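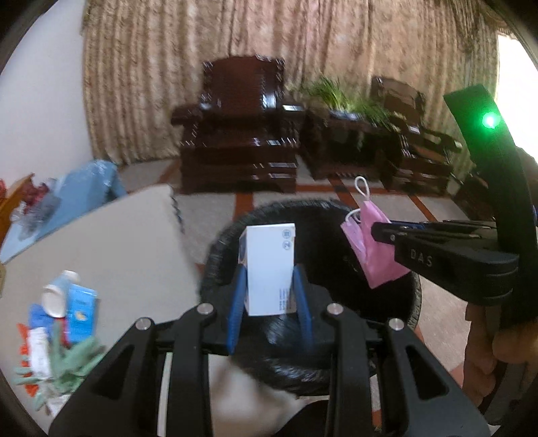
## Sorting what goes in the bin and what doesn't

**fletum_fan:** Clearing out the break room and I keep going back and forth on the little stuff. Small white cartons, disposable masks, those orange foam net things that fruit comes in. My instinct is to toss everything in the big black bin and go home! But we fill up to 4 bags a week and I feel bad about it.

**wmeijer:** Cartons are easy, flatten them and put them with the paper. Masks go in the trash, pink ones included. No debate from me there.

**tetuvach134:** Disagree on the cartons. If it's coated inside, our place in Erkby won't take it. Check first.

**wmeijer:** Fair, ours in Rutherford takes pretty much anything that tears like paper. Local rules win I guess.

**fletum_fan:** OK but the foam sleeves?? They're so bouncy and orange, I always end up with a couple on the table and can't make myself throw them out.

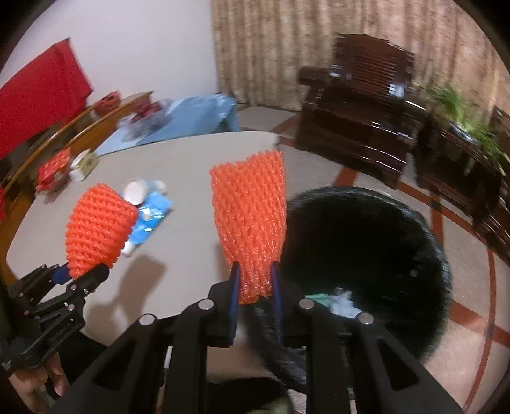 My mother kept a drawer of them and used them around glasses whenever we moved (worked great, nothing broke). So maybe it runs in the family.

**tetuvach134:** Keep 2, toss the rest. You aren't moving 500 glasses.

**wmeijer:** Nah, keep them all, they squash down to nothing. I put mine around Christmas ornaments.

**fletum_fan:** Ooh, ornaments! Fine, they're staying till August at least.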